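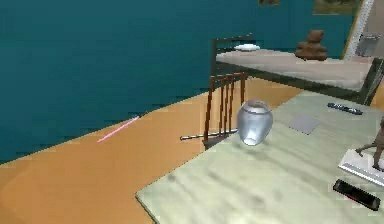

A glass vase and a small gray tile or coaster on a pale table, in a computer rendering.

Fostden High says every senior is "college ready." The paperwork is thinner than the claim.

Search this site Search Go

32 shares | 2 comments

TOLEDO, Sat 15 August: Fostden High School announced this week that all 289 members of its incoming senior class have been certified as college ready, a full school year before any of them graduate. The certificates come from Horkia, an online course and testing program that the school began using in March.

That is a striking result. It would be more striking if the school had explained what a student has to do to get one.

According to the announcement, which runs to a page and a half and was mailed to families along with the bus schedule, the Horkia certificate "confirms that a student has shown the habits, skills and outlook of a successful first-year college student." The announcement does not list a passing score. It does not say whether any student failed to reach the standard the first time, or how many tries were allowed. It says the program was "completed during advisory period."

Advisory period at Fostden lasts 29 minutes and meets on alternate days. It is also when students get their locker notices, order yearbooks and listen to the announcements. A program that started in March and ended with the school year in early June, in that slot, did not have many hours to work with even if every minute went to Horkia.

Castier, the company that sells Horkia, describes it in its sales booklet as a set of 32 short lessons on topics such as note-taking, managing a budget, writing to a professor and choosing a major. Each lesson ends with what the booklet calls a reflection. The student writes a few sentences and the lesson is marked complete. The booklet says reflections are "never graded down."

There is nothing wrong with a lesson on writing to a professor. Plenty of adults could use one. But a finished lesson is a finished lesson, and the step from there to "college ready" is a long one that neither the school nor the company has shown its work on.

The school's own course guide offers a different way of looking at the question. It recommends that students planning on a four-year college take math in all four years of high school and at least two years of the same foreign language. The Horkia certificate asks for neither. A student could skip senior math entirely and keep the certificate, as far as the published material shows.

The school office, asked for the number of seniors signed up for a fourth year of math, said schedules were still being changed and a count would be available after classes start. Asked for the scoring rules behind the certificate, the office referred the question to Castier. Castier replied by email that the rules are "part of the product" and are shared with schools that have a contract. Asked again, the school said it had received a summary and was not sure it was free to pass it on.

So the families who are being told their children meet a standard can't read the standard. Parents may want to raise that one at open house.

The cost is another soft spot. The announcement calls Horkia "provided at no cost to students," and so it is, in the sense that no student got a bill. The district's spring spending list shows a line for Castier under classroom materials, combined with two other suppliers in one total. The district said it would separate the amounts on request and that requests are handled in the order received. Ours is in. We will print the figure when it arrives.

There is also the matter of what the certificate gets anyone. The announcement says it is "recognized by colleges and employers." No college is named. No employer is named. Castier's booklet has a page headed Partners, which lists a regional bank, a chain of tutoring centers and a student travel firm. A tutoring chain may be glad to recognize a certificate, but it does not admit freshmen.

We called the admissions offices of three colleges within an hour's drive that usually take Fostden graduates. One had not heard of Horkia. One said students are welcome to list it under activities. The third said it looks at grades, courses and, where a student sends them, test scores, and that a certificate of this kind would be read "the way we read any certificate," which did not sound like a promise of much.
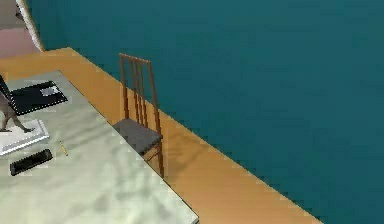 Does a Horkia certificate replace a college placement test?
Nothing in the school's announcement or Castier's booklet says that it does. Placement tests are set by each college, and a student who gets a low score can be put in a catch-up course whatever certificates are in the file. Families should ask the college directly before skipping any test.

Fostden has been here before, in a smaller way. A few years back the school gave out a reading badge tied to a different online program. The badge was announced at an assembly, printed on report cards for one year and then dropped with no notice. The school never published reading results that would show if the badge had done any good, and the office said this week it did not have a file on it.

None of this means the seniors are unprepared. Many of them surely are ready, or will be by spring, and their teachers would be able to say which ones and why. That is the kind of information a family can use: this student writes well, that student needs another semester of algebra. A certificate that goes to every single student in the class can't tell anyone those things. If the whole class passes, the test has not sorted the student who is set from the one who needs help in October.

The school does say that help will be available. The announcement mentions "follow-up supports" for seniors, to be offered through Horkia during the same advisory period. It gives no start date. It does not say if a teacher will be in charge of them or if students will work through another set of lessons on their own.

Castier's booklet does contain some results. It says schools using Horkia report higher student confidence, based on a survey students take at the end of the last lesson. The survey asks them to agree or disagree with the sentence "I feel ready for college." There is no survey at the start to compare it with, at least none that the booklet mentions, and no count of how many students went on to enroll anywhere or stayed past the first year.

The one-year agreement ends in March, when the district will have to decide if it wants another. That is before this class graduates and well before anyone could know how its members did in their first college term. The district said it will base the decision on "completion data and feedback." By the first of those measures, Horkia already has a perfect score.

Seniors will get paper copies of the certificate with their class schedules. Families who want to see a student's written reflections can ask for them at the main office, with a signed form. The form was not posted on the school's website as of Friday afternoon.

2 comments | Share this story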